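I caved and started on the closet under the stairs in October, and I'm still at it! If you've been reading this letter for a while you know I've been threatening to do this since we moved in (and you've been very patient with me, thank you).

My method, if you can call it that, is one box a night. I put the radio on, set the timer for 40 minutes and stop when it rings, even if I'm halfway through a pile of old phone chargers. Anayeli Manríquez wrote in to say she does hers in one giant weekend, with pizza, and I'm jealous of her energy but my knees say no.

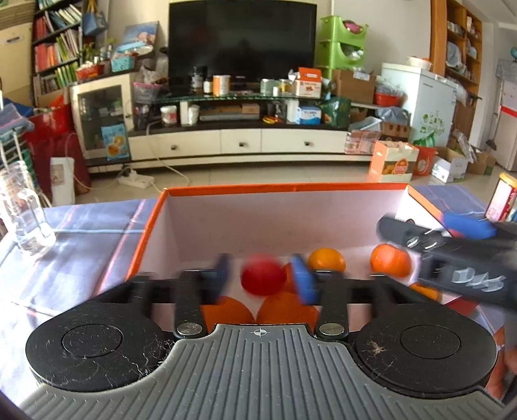 The hard part is the sentimental stuff. I found birthday cards going back 13 years and read every single one on the floor, so that was a whole evening gone. I kept 3 and took pictures of the rest. Will I ever look at the pictures? Probably not, but it got the cards out the door.

Next up is the shelf with the board games, and I already know half of them are missing pieces. If you've got a trick for matching up stray dice and pawns, hit reply and tell me, I'll share the best ones next time.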